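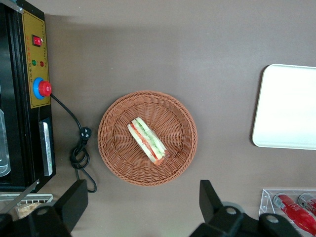 The ferry to Sorkenness had stopped for the night, so my sister stayed on with us and made the lunches herself. She wouldn't be told. She had been up since five, going through our father's papers, and by the time I came down she had cut the bread and was looking for something to wrap it in.

"There's no paper," she said.

"There's foil."

"He hated foil."

He had. He said it got in his teeth. For 16 years he took the early boat to the Mitora works with his lunch in a tea towel, knotted at the top, and he brought the towel home folded in his coat pocket. I went through the drawers and found string, candles and a receipt for 245 crowns, but no tea towels. She had packed them in June with the rest of the linen.

We sat down. The house was sold and the keys had to be at Doležal's office by noon. Neither of us said so. She asked whether I still had the blue coat and I said I did – it was in the car, under the lamps.

"You could have it taken in," she said.

"I could."

The first boat went past the end of the garden without sounding its horn. She got up, ran the tap and washed the knife, then dried it on her sleeve and stood holding it, not knowing which box it belonged in.

"Put it in with mine," I said.

She did. We ate the lunches there and then, at ten past seven in the morning, and afterwards I went out to start the car.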